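Mallora Publishes Equipment Planning Guide for Kitchen Handling Robots

Release covers cell layout, end effector selection and budget lines for single-arm dish handling

CHOWDHURY — Thursday, September 18, 2025 — Mallora, a planning and procurement firm for light automation, today released Planning Guide 1864, a reference document for organizations preparing to buy a single-arm robot for dish loading and similar kitchen tasks. The guide is written for facilities managers and purchasing staff who have a capital request to complete and no automation engineer on the payroll.

The guide separates the purchase into four budget lines: arm and controller, end effector, mounting and cabling, and integration labor. Requests reviewed by Mallora in preparing the document tended to price the first line in detail and combine the other three under a single allowance. The guide recommends a separate quotation for each.

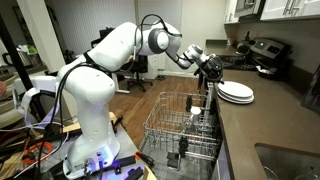
A bench-mounted arm positioned over an open dishwasher rack, with plates stacked on the adjacent countertop.

Mounting receives the longest chapter. An arm serving a dishwasher has to reach the counter where dishes are staged and the full depth of the rack when it is pulled out. Buyers are asked to measure both distances from the proposed base position before requesting quotations, and to record the height of the counter, the height of the open rack and the clearance below any upper cabinets. A base placed on a bench or stand can be shifted during commissioning. A floor-anchored base generally cannot, and the guide treats the two as different purchases with different approval paths.

Cable routing is covered in the same chapter. Arms with external cables need slack at each joint and a clear path back to the controller. The guide advises buyers to specify cable length at the order stage and to list cable guides, strain relief and spare connectors as line items. It also calls for a drawing showing where people will stand while the arm is in operation, to be completed before the risk assessment is commissioned.

The end effector chapter compares two-finger grippers, suction tools and exchangeable tooling. For mixed dishware, the guide gives two-finger grippers as the default starting point and sets out a test that buyers can request from any supplier. The test set contains dinner plates, small plates, mugs and drinking glasses, presented in the orientations expected in service. Suppliers are asked to report results by item type. A combined success rate is not accepted, as plates can mask poor results on glassware.

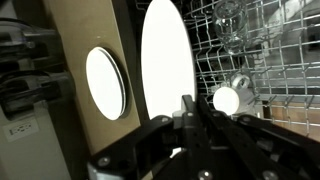 Fingertip wear, replacement pads and fasteners are entered under operating cost. The guide also includes a worksheet for wrist cameras, which add weight at the end of the arm and must be counted against rated payload together with the gripper and the heaviest dish. Buyers should ask for payload figures at full reach — a figure quoted close to the base is of limited use for rack loading.

Staging fixtures, including plate holders and countertop racks, are listed as a separate item. A fixture that presents each plate in a known position may reduce the sensing and programming required, and the guide suggests pricing at least one option with fixtures and one without.

For scheduling, the guide uses a planning period of 80 working days from purchase order to acceptance test, with 70 of those assigned to delivery, mounting and programming. The remainder is held for site acceptance and operator training. The figures are planning values and should be replaced with supplier dates once quotations are received.

Planning Guide 1864 replaces Planning Guide 1094, which covered arm selection only. Worksheets from the earlier edition can still be used for the arm and controller line. The layout templates were prepared with Stesier, and the cost worksheets are supplied in the format used by the Pemano purchasing system.

The guide is available from Mallora on request. A supplement on unloading and cabinet storage is planned for April.

About Mallora

Mallora provides equipment specifications, quotation review and acceptance test planning for buyers of light automation. The firm does not manufacture or resell robots.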